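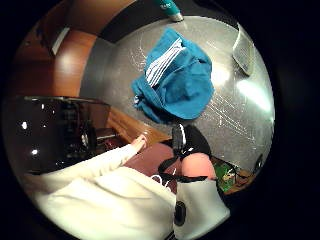

How long should a newly sealed stone countertop be left before it is used again?
Leave the surface clear for 6 hours after the final buffing pass. Light use is acceptable after that. Keep oil, wine, citrus and standing water off the stone until the following day, when the sealer has reached full cure.

Section 6. Sealing and Routine Care of Stone Countertops

This section applies to the Brovalell penetrating sealer, part number 2597, supplied with the Homel countertop kit. It covers polished and honed natural stone. It does not cover laminate, solid surface, concrete or wood. For concrete, refer to the separate sheet packed with the primer.

6.1 Before you start

Confirm that the stone needs sealer. Dense stones take up very little, and sealer that stays on the surface dries to a haze that has to be removed by hand. Carry out the water test before opening the bottle.

1. Clean and dry a small area in a low-traffic part of the countertop.
2. Pour one tablespoon of plain water onto the area.
3. Wait 15 minutes.
4. Wipe the water away and look at the stone from a low angle.

If the stone has darkened under the water, it is absorbing and should be sealed. If the color is unchanged, do not apply sealer. Repeat the test in three months.

Note: Test each slab separately. Two slabs of the same stone, bought together, can give different results. The area next to the sink usually loses protection first and should be tested on its own.

6.2 Items required

Supplied in the kit:
Sealer, one bottle
Applicator pad
Nitrile gloves, two pairs
Cure card (see 6.5)

Not supplied:
Lint-free cotton or microfiber cloths, at least four
pH-neutral stone cleaner
Low-tack masking tape
Plastic sheeting for adjacent cabinets and appliances

Do not use paper towels for buffing. Do not use cloths that have been washed with fabric softener. Softener leaves a film that transfers to the stone and shows as streaks when the sealer dries.

6.3 Preparing the surface

1. Remove all items from the countertop, including small appliances.
2. Wash the stone with pH-neutral cleaner, diluted as stated on the cleaner label.
3. Rinse twice with clean water. Change the water between rinses.
4. Remove limescale at the faucet base with a plastic scraper held flat. Do not use vinegar or any acid descaler on marble, travertine or limestone.
5. Dry the stone with a clean cloth.
6. Leave the stone to air dry overnight. Stone that is dry to the touch can still hold water below the surface.
7. Mask the sink rim, cooktop frame and any wood edging.

CAUTION: Sealer will stain unfinished wood and will soften some lacquers. Wipe splashes from wood immediately with a dry cloth, then with a cloth dampened in plain water.

Existing oil stains must be treated before sealing. Once sealed in, they cannot be drawn out with a poultice until the sealer has been stripped. See Section 8.

6.4 Applying the sealer

Work at a room temperature between 55 and 80 degrees Fahrenheit. Do not apply in direct sunlight or on a surface warmed by an appliance running underneath. Turn off the dishwasher at least two hours beforehand.

WARNING: The sealer gives off solvent vapor. Open windows or run an extractor vented to the outside. Extinguish pilot lights and other flames. Wear gloves throughout. Keep children and pets out of the room until the odor has cleared.

1. Shake the bottle for 30 seconds.
2. Pour a small amount onto the applicator pad. Do not pour directly onto polished stone.
3. Apply to one section of countertop, no wider than you can reach without moving your feet. Use overlapping straight strokes.
4. Keep the section evenly wet for 10 minutes. Add sealer to any spot that dries early.
5. Wipe off all remaining sealer with a clean cloth before it turns tacky.
6. Buff with a second clean cloth until no drag can be felt.
7. Move to the next section, overlapping the previous one by the width of the pad.
8. When the whole countertop is complete, wait 30 minutes and repeat the water test with a few drops in one spot.
9. If the drops soak in, apply a second coat in the same way.

A maximum of 2 coats may be applied in one day. The supplied bottle covers up to 125 square feet of dense stone in a single coat. Coverage on open-grained stone is lower.

Note: If sealer has dried on the surface and left a haze, moisten a cloth with fresh sealer, rub the haze for one minute, and buff dry at once. Water will not remove it.

6.5 Curing

Write the date and time of the final buffing pass on the cure card and place the card where other members of the household will see it. Remove masking tape one hour after the final pass, pulling it back on itself at a low angle.

Do not cover the stone with plastic or cutting boards during the cure. Trapped vapor can leave a dull patch in the shape of the object. If the room is below 60 degrees Fahrenheit, double the waiting time before light use.

6.6 Disposal of cloths and pads

WARNING: Used cloths can heat up and catch fire if they are left crumpled or thrown into a bin while they still contain sealer.

1. Lay used cloths and pads flat, in a single layer, outdoors and away from buildings.
2. Leave until fully dry and stiff.
3. Place in a metal container with water and a tight lid.
4. Dispose of according to local rules for solvent waste.

Do not wash used cloths for further household use.

6.7 Daily and periodic care

Daily: Wipe with a soft cloth, warm water and a few drops of mild dish soap. Rinse, then dry. Soap left on polished stone builds up as a gray film, most visible near the faucet.

Weekly: Clean with pH-neutral stone cleaner. Lift small appliances and clean beneath them.

Every six months: Repeat the water test in 6.1. Kitchens with hard water may need a test every three months.

Spills: Blot, do not wipe. Wiping spreads the liquid over a larger area. Acidic spills on marble etch the polish itself. Sealer does not prevent etching, and resealing does not repair it.

Avoid the following on all sealed stone:
Bleach and ammonia cleaners
Scouring powder and steel wool
Spray furniture polish
Steam cleaners

Fine scratches in a polished surface are not affected by sealer. They can be reduced only by repolishing, which should be left to a stone contractor.

6.8 Fault finding

Streaks after drying: Sealer not fully buffed. Treat as haze, see the note in 6.4.

Sticky surface after 24 hours: Too much sealer applied, or room too cold. Warm the room, then wipe with a cloth moistened with fresh sealer and buff.

Dark patches that do not fade: Water was held in the stone before sealing. Allow up to two weeks. If patches remain, contact the supplier.

Water still soaks in after two coats: Wait until the next day and apply one more coat. If there is no change, check that the stone has not previously been treated with wax or a topical coating.

Replacement pads and cure cards are available from the Belemdale parts counter. Quote part number 2597.

Section revised 3 June 2020. Replaces the February issue, which gave a shorter dwell time in step 4 of 6.4.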